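**Cirwood firm says 1,902 towel demos are enough. Enough for what?**

MISNESS, August. Galby, the small automation company that moved into the old Cirwood print shop last year, says it has finished collecting the demonstrations it needs to teach a two-armed robot to fold towels. The count stands at 1,902, all of them done by people holding a gripper in each hand and folding the way they want the machine to fold.

The company's name for the system is Su. Its promise to hotel laundries is that Su will learn a new item in an afternoon, with no programmer in the building. That claim is on the front page of its brochure. The brochure does not say how long the towels took.

Emanuel Rusu, who runs the demonstration work, put it at around 30 seconds a fold when things go well. He would not say how often they go well.

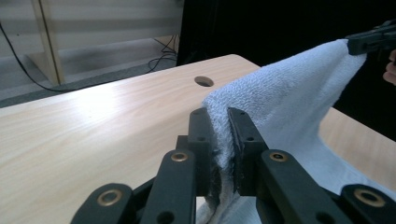

*A hand-held gripper closes on a fold of towel while a second one holds the cloth up, during demonstration work at Galby.*

The method is easy enough to follow. A person pinches the cloth, lifts, lays it over and lets go, and the recorded movements become training material. Galby likes it because the operators need little training. Rusu says a new hire is useful by lunch.

Whether the robot is useful by lunch is another matter. Svenja Bühler, who manages linen for three guesthouses and was invited to a showing, said she watched Su fold hand towels of one size, from one stack, on one table. "Mine come out of the dryer in a ball," she said. "I asked if they could start with a ball. They said that was on the roadmap."

Galby has not published a success rate. Asked for one, the company sent a video with music on it.

Colm Breathnach, a controls engineer who has installed packing lines in the area, is not impressed by the total either. A person can give 200 careful demonstrations or 500 sloppy ones in the same stretch of work, he said, and a headline number doesn't tell a buyer which they are getting. He would want to see the robot handle a towel from a supplier it has never met, with the failures left in.

Rusu's answer was that the operators are told to redo bad folds and that the bad ones are thrown out. He did not know how many had been discarded before the total was reached.

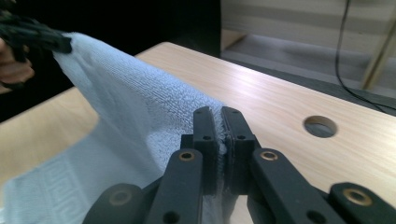

### What happens next

Galby plans to put one unit in a working laundry for a month. It has not named the site or said who will stand next to the machine while it runs. Fitted sheets, which the brochure also mentions, have not been started.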